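4. Clothes left on upholstery: what the Clurkdale households told us, and what we can believe

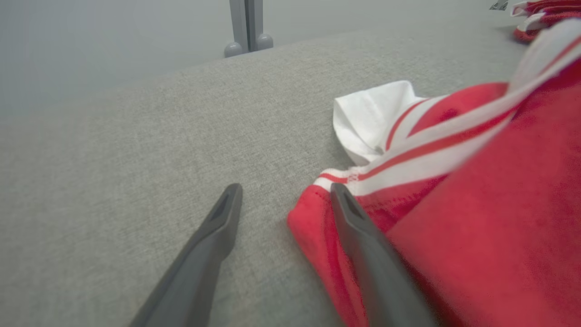

Ngan-ling Lo
Lead researcher, Clurkdale Household Laundry Study

Figure 4. Red garment with a red-pinstriped white band, on grey upholstery.

4.1 The claim under test

Advice on household tidying tends to treat the garment left on a sofa or armchair as a failure of storage. The reasoning goes that a jacket lands on the seat because the wardrobe is full, or too far off, or badly laid out, and that better storage would clear the seat. The Breravum guide, which was handed to every household at the start of our study, puts this most firmly. It tells readers that a garment on upholstery is "a garment without a home" and offers a folding method as the remedy.

I did not find this convincing when we began and I find it less so now. Most of the people we spoke to could tell us at once where the garment on their sofa was supposed to go. Several pointed to the drawer. If a thing has a known place, and the place has room in it, then lack of a place cannot be why it is lying somewhere else.

The rest of this section sets out what we recorded, where the records are weak, and why I would not use them to support either the Breravum method or its rivals.

4.2 What was recorded

We took part in 183 households over two rounds, the second of them in August. Each household kept a paper log of clothing found on seats at a fixed time, nine in the evening. The logs gave us 2,004 entries. An entry was one garment on one seat on one evening, so a cardigan that stayed on the same chair for a week appears seven times. Earlier work from the Vudano project counted such a cardigan once, and the two sets of results should not be laid side by side, although this has been done.

Each entry gave the type of garment, the type of seat and the state of the garment. For state we offered 4 choices: folded, laid flat, hung over an arm or back, and bunched. The wording was meant to be plain enough for a tired person to fill in at night. It was plain, but it was not as clear as we had hoped.

Take the garment in Figure 4. The red cloth is doubled over on itself in soft layers, and one could argue that a garment lying in layers has been folded. The striped band bends along with the cloth, and a piece of crumpled white, perhaps a collar or a lining, is tucked beside it. I would mark it as bunched. When I showed the same picture to two colleagues, one agreed and the other chose folded, on the grounds that the hemmed border is visible along one side and that the layers lie on top of each other. Neither of us could point to a line in our own instructions that settled the matter.

This is a small quarrel over one piece of clothing, but it repeats through the whole set. If people who wrote the form cannot agree on a red top, there is little reason to suppose that 183 households agreed among themselves.

4.3 The trouble with "folded"

The word carries approval. People who had read the guide knew that folding was what they were meant to be doing, and the share of entries marked folded rose in the fortnight after the guide was handed out. It would be easy to report this as a success for the method. I do not think we can. We have no way of telling a household that folded more from a household that had grown more generous with the word.

There is some sign of the second. In the first round, entries marked folded were mostly towels, pillowcases and T-shirts, which are flat things with straight edges. In the second, they included hooded tops, a dressing gown and a child's padded coat. A padded coat can be folded, but it does not stay folded for long on a sloping seat, and the entries had it in that state for five evenings in a row.

Sports tops and track tops gave the most difficulty. Their trims, bands and collars do not always lie the same way as the main cloth, and a top that has been folded with some care can still look like a heap. The Yin folding chart, used in some of the homes as a wall sheet, shows these garments as neat rectangles and leaves the collar out of the drawing altogether. Users of the chart told us that the collar was the part they gave up on.

4.4 Is the seat a store?

A second claim, popular with those who dislike the first, is that the sofa works as a sort of middle shelf. On this view, clothes on the seat are neither clean enough for the drawer nor dirty enough for the wash, and the household is sensibly holding them in between. It is an attractive idea and some people did describe their habits in this way when asked.

The difficulty is in the asking. Our interviewers put the idea to people in so many words ("Would you say this is somewhere between clean and dirty?") and it is a kind thing to be offered. It turns an untidy chair into a system. When the question was left open, in the later visits, the answers were duller. People had sat down, or the telephone had rung, or they meant to do it later. One woman said she had no idea how long the top had been there and that it was not hers.

I would also be careful with the look of the garment itself. A bunched garment may have been worn, or may have come out of a clean pile and slipped. The state of the cloth does not tell us which, and neither does a photograph. The log had no column for it. We left the column out to keep the page short, and I regret that more than any other choice in the study.

4.5 What is left

About a third of the entries can be used with any confidence, those being the ones where the garment was hung over an arm or back. That choice caused few arguments. It also answers none of the questions the study was set up to ask, as neither the storage claim nor the middle shelf claim has much to say about hanging.

For the remainder, I would want the four choices replaced by two: can the garment be lifted in one piece without its shape changing, or can it not. This is less pleasing as a description, but it is a thing a person can try with their hands at nine in the evening, and two people trying it on the same jumper ought to get the same answer. We have yet to test whether they do.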